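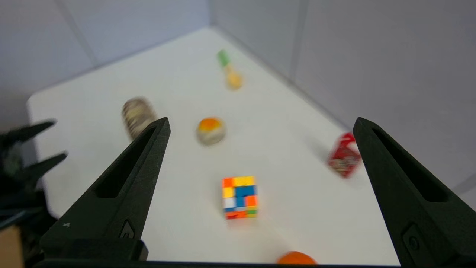
Tabletop Sorting Kits Return to the Suksawat Room

The Ultuda Community Library is pleased to advise members that the tabletop sorting kits are again available for loan and for use on site. The kits were withdrawn in January for cleaning and relabelling, and a number of pieces that had become worn were replaced at that time.

Each kit is made up of ordinary household things and familiar toys: a puzzle cube, a piece of fruit, a small saucer, a slice of bread and similar items. Members are invited to sort the pieces by colour, by shape or by use, and to talk about them as they go. The kits have proved popular with families with young children, with adults learning English and with members who enjoy a quiet activity in company.

The collection now stands at 1269 pieces, of which 942 are held at Ultuda and the remainder at the Harik branch. Members who wish to borrow from Harik may place a request at either desk.

Setting out the pieces

Members using the room are asked to spread the pieces out on the tabletop before beginning, with space between them, so that each can be picked up without disturbing its neighbours. A plain white surface is preferred, as strong colours such as orange are easily picked out against it. Small, pale items are more easily overlooked, and members are asked to check for saucers in particular when packing up.

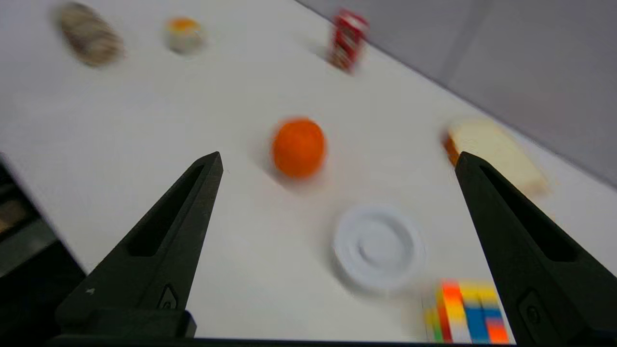 Puzzle cubes

Several members have asked whether the cubes should be solved before they are returned. There is no such requirement. A cube may be handed back in any state, and staff will not rearrange it before the next loan.

Boonmee Nilsuwan, who coordinates the program, recommends the scrambled cube as a starting point for new groups. Participants may be asked to name the colours on a single face, or to find every yellow square before moving on to the blue – a simple task that suits a wide range of ages. 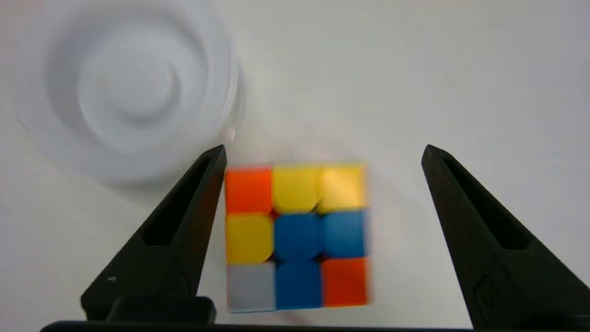
Those who would like to go further may ask at the desk for the Ukidier booklet, which sets out a first method for completing one side. Two copies are kept for reference and may not be taken home.

Loans and returns

Kits may be borrowed for 2 weeks and renewed once, provided no other member is waiting. They should be returned to the desk and not placed in the after-hours chute. Missing or damaged pieces should be reported at the time of return; no charge is made for ordinary wear.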